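My office sent us a link on Monday to a "handwriting for memory" program from a company called Detar. 22 dollars a seat per month. I've been grumpy about it all week so you get a thread.

The pitch: people who write things by hand remember them better than people who type. You've seen this one. It gets passed around every April or so with a headline about your brain lighting up.

I don't think it's nonsense. I take notes by hand in most meetings and I've got a drawer full of notebooks to prove it. What bugs me is how far the claim gets stretched once there's a price tag on it.

The version I'd sign off on: if you can't write fast enough to get every word, you have to pick what matters, and the picking may help you. Fine. That's a claim about picking. You could do it on a laptop if you had any self-control (I don't).

The Detar version: write anything, on any surface, with any pen, for 13 minutes a day, and your recall goes up. Shopping lists. Your goals. Other people's quotes. They say erasing it afterward "seals" the memory. Seals it how? No clue on the page and I read the whole page.

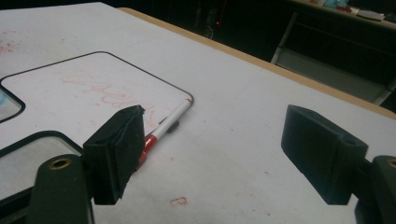

Photo: Đạt Nông

I asked their chat support for the study behind the erasing thing. Got a PDF. It's a write-up of their own pilot at a place called Femport, with 30 people, all of whom signed up because they wanted better memories.

Guess what they were asked at the end. They were asked if they FELT their memory was better. There was no word list and no test, and I can't find a comparison group anywhere in it.

If you pay for something and spend a few weeks on it, you're going to feel it did something. I felt great about a posture strap once. My back is the same shape it always was.

Someone will say "but there are real studies on longhand notes." There are! Go read a few. They tend to be students watching a lecture and then taking a quiz. Some find a gap and some find less of one, and a lot seems to hang on whether people got to look over their notes before the quiz.

That last part matters a lot to me. Most of us keep notes so we can look at them later. A result where you take the notes away and test people cold is interesting, but it's not my Tuesday staff call.

Also, my handwriting is terrible. When I go back to a page from last fall I can read maybe every other line. Whatever I gained by "encoding" it, I lost when I couldn't tell if it said "invoice" or "in voice."
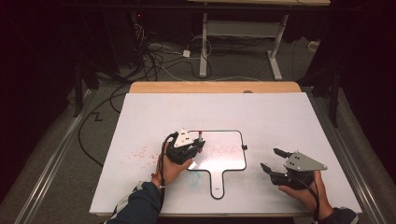
And then there's the kids' version, which makes me more than grumpy. Detar has a school package. The flyer says cursive "builds" three kinds of memory and names them, and two of the three sound like the same kind to me.

I've got nothing against teaching cursive. Teach it so they can sign things and read a card from grandma. You don't need a brain scan on the flyer for that.

Every time I see a brain scan on a flyer I check what was scanned. Usually it's "more activity in these areas when writing." Okay. Moving your hand in a complicated way uses more brain than tapping a key. Did they learn more? Different question. Often nobody asked it.

Before anyone replies with Skuvska: yes, I know the method, I had a roommate who swore by it. You write the thing, cover it, write it again, check. That's self-testing. Testing yourself has much better support than the pen does. Do it out loud in the car and see if you miss the pen.

What would change my mind on Detar: one group writes and erases, one group writes and keeps it, one group types, same material, same amount of time, real test a week later, and somebody other than Detar adds up the scores.

I wrote that to support too. They offered me a free month.

Meanwhile I'm still using my Tô notebooks, because the paper is nice and I can't check email on one. That's my whole case for them.

If your workplace tried the program and did any kind of before and after test, even a sloppy one, send it over. I'll read it. I'm reading the school flyer again tonight – there's a footnote I want to chase down.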